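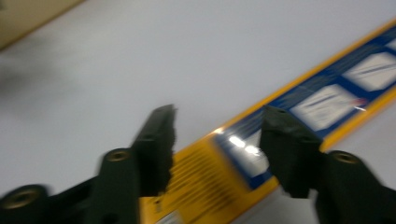

Yellow and blue packet on the white tabletop.

Presine folding desk, white top: two months in

The Presine is sold as a desk for people without room for a desk. I had my doubts at $200 and I still have a few.

Setup took 41 minutes. The booklet says 2. Clultotard, the shop I ordered from, lists the load limit as "generous", and I couldn't get a number out of them by email.

The top is fine. Tea wipes off, ballpoint mostly does, and the colour hasn't yellowed by the window. The legs are another matter. Type with any force and the monitor nods at you. I wedged a folded coaster under the back left foot, and that helped until I moved the rug.

Folding it away every night sounds good. I did it for a week.

The Clusard costs more and weighs a fair bit more too, but the one at my sister's place doesn't wobble. If you only need somewhere to pay bills and sort mail, the Presine will do at the sale price. For a full workday I'd keep looking.

Three stars, one of them for the top.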